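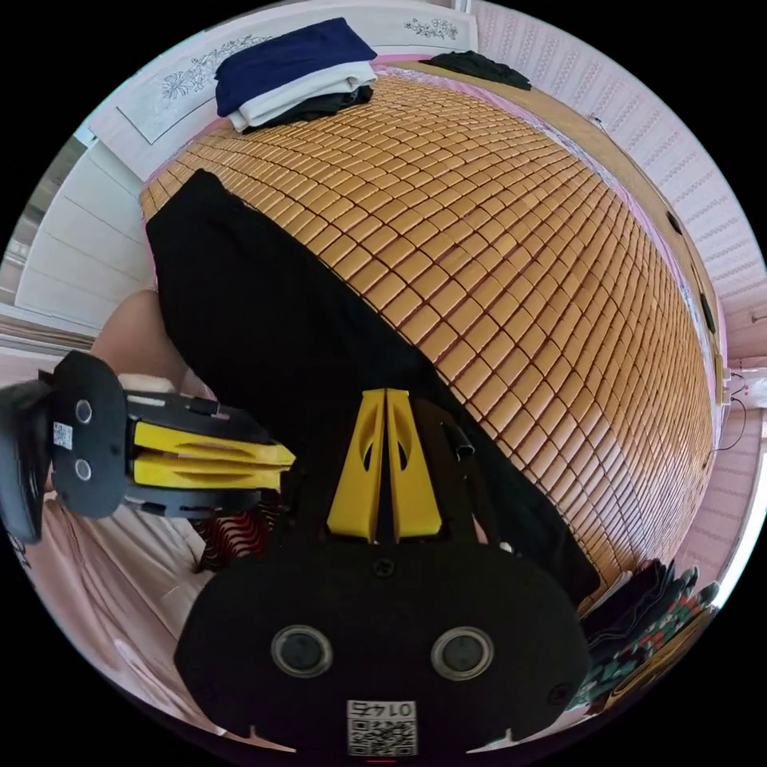

Stoff mit Muster in Rot und dunklem Ton

Ashley Ashworth hat 22 Jahre lang in der Änderungsschneiderei Hegazy in Holport gearbeitet, die letzten davon als Leiterin. Inzwischen gibt sie Kurse im Flicken und Stopfen. Im November beginnt der nächste.

Zum Nähen kam sie über einen Ferienjob. «Ich sollte Knöpfe sortieren und bin geblieben», erzählt sie. Eine Lehre habe es damals im Ort nicht gegeben, das meiste habe sie sich am Zuschneidetisch abgeschaut.

Am häufigsten werden ihr Hosen gebracht, durchgescheuert im Schritt oder am Knie. Viele Leute kämen zu spät. «Solange der Stoff nur dünn ist, kann man ihn von hinten verstärken. Ist das Loch erst da, sieht man die Reparatur fast immer.» Bei gemusterten Stoffen sei das einfacher als bei einfarbigen, weil das Auge dort weniger an der Naht hängen bleibe. Schwierig seien elastische Gewebe — die nehme sie nur an, wenn jemand wirklich an dem Stück hänge.

Über Preise spricht sie offen. Ein neuer Reißverschluss koste oft mehr als die halbe Hose. «Das muss man den Leuten vorher sagen, sonst gibt es Ärger.» Im letzten Jahr bei Hegazy schrieb sie 224 Reparaturen auf, die sie wegen der Kosten abgelehnt hatte. Aus dieser Liste entstand der erste Kurs.

Geübt wird an Resten. Ashworth kauft sie bei Plunier, einem Großhändler, der Musterbücher auflöst. Den Teilnehmern rät sie, zu Hause mit einem Geschirrtuch anzufangen. Welche Maschine jemand besitzt, ist ihr gleich. «Die ersten Abende nähen wir sowieso von Hand.»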